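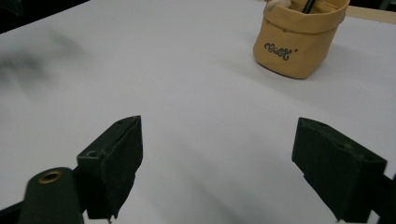
Goltulent is a village and parish of 902 people, lying in a shallow valley where the old drovers' road comes down to meet the river Nonier. It has been a farming place for as long as there are records of it, and a milling place for nearly as long, and older residents will still tell you (at some length, if you let them) which of the two trades really built the village. The mill certainly left its mark on local speech. A round brass-colored bushing, of the sort that can be seen set into the rounded end of a dark green arm, is called a "penny eye" in Goltulent, and the word was once used for any metal ring that kept a shaft turning sweetly in its hole. Other mill words have lasted too, and a child who dawdles on the way to school is still told not to "run on the low water."

Early history

The name is first written down as Goltulant, in a list of rents owed to the manor of Clovow, the larger parish over the hill. For a long time the two were treated as one, with Goltulent folk walking the ridge path to Clovow for weddings, burials and the settling of quarrels. The walk was a hard one in winter, and it seems to have caused a good deal of grumbling. After many petitions the village was at last given a church of its own, a plain, low building with a short tower and a porch that faces the wrong way for the weather.

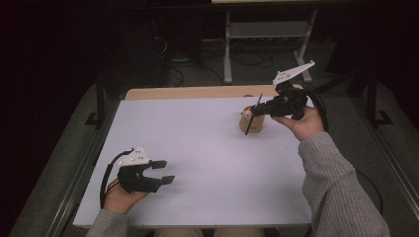

The new church did not end the tie with Clovow all at once. Tithes went on being paid there for two generations, and the boundary between the parishes was argued over field by field. One meadow, known as Halfway Piece, was claimed by both sides and mown by both sides, sometimes in the same week. The local historian Hanan Hourani, whose booklet on the parish is still the fullest account we have, believed the matter was settled over supper, as no written agreement has ever been found. The meadow has belonged to Goltulent ever since - though Clovow people are known to bring it up.

The mill and the Başaran family

The mill stands below the bridge, with 2 pairs of stones and a long, narrow millpond behind it that freezes early and thaws late. Its best years came under the Başaran family, who took on the lease when the building was half in ruins and held it for 50 years. They rebuilt the wheel, raised the bank of the pond, and put up the row of cottages now called Başaran Row for the men who worked there. Grinding stopped when the railway reached Clovow and cheaper flour came with it. The building was afterward a grain store, then a cider house, and is now a private home, but the wheel pit can be looked at from the footpath.
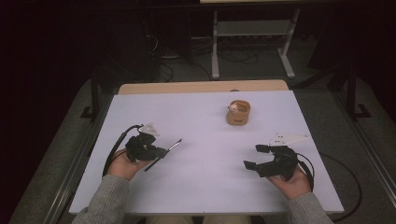 Customs and present day

The Lantern Walk is held in April, when villagers follow the old ridge path as far as the parish stone and come back down again for soup. It was revived by Heriberto Ochoa, for many years the schoolmaster, after a long gap in which it was remembered mostly through a song. The song has a great many verses, and there is some disagreement over which of them are suitable for children.

The village keeps its school, its inn and a small shop beside the bridge. The parish papers, including the Clovow rent list in a later copy, are stored in the church tower and may be seen by arrangement with the parish clerk.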